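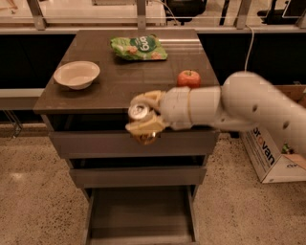

The owner of the Larkum Street Pantry has been up since 4 in the morning, and she tells me so cheerfully, pouring two mugs of tea before I've even found a place to put my coat. She has run the little corner store for 19 years, and in all that time, she says, she has taken one proper vacation, to the lake at Greltumora, where it rained.

"I still went into every grocery store in town," she says. "My husband sat in the car with a crossword. I can't walk past a shop, I have to see where they keep the bread."

Where to keep the bread is a subject she can talk about for quite a while. Hers used to be by the door, until the winter the heater broke and every loaf near the front went hard as a shoe. Now it lives at the back, next to the eggs, and people grumbled for a month and then forgot it had ever been anywhere else.

The store came to her from the Bhattacharjee family, who had it before her and left behind a cash register, a very good ladder and a handwritten book listing what the neighbors owed. "There were 188 names in that book," she says. "Some of them had moved away, and some owed thirty cents. I kept it going, though. People get paid when they get paid, and they still need milk."

I ask whether the big Bumine supermarket out by the highway has hurt her. She thinks about it, turning her mug around — she is not a person who hurries an answer.

"The first year, yes, it was awful. I lost around 17 regulars, and I knew every one of them, so I'd see them at the bus stop and we'd both look at our feet. Then a few came back for the small things. You don't drive to the highway for one onion."

These days her busiest hour is right after school lets out, when the children come in with coins and take forever to choose. She never rushes them. She remembers doing the same thing at a candy counter herself, with her mother sighing behind her, and she still thinks she picked wrong.

The bell over the door goes, and she's up before I can ask my next question. "Stay there, finish your tea," she calls back. "He only wants stamps."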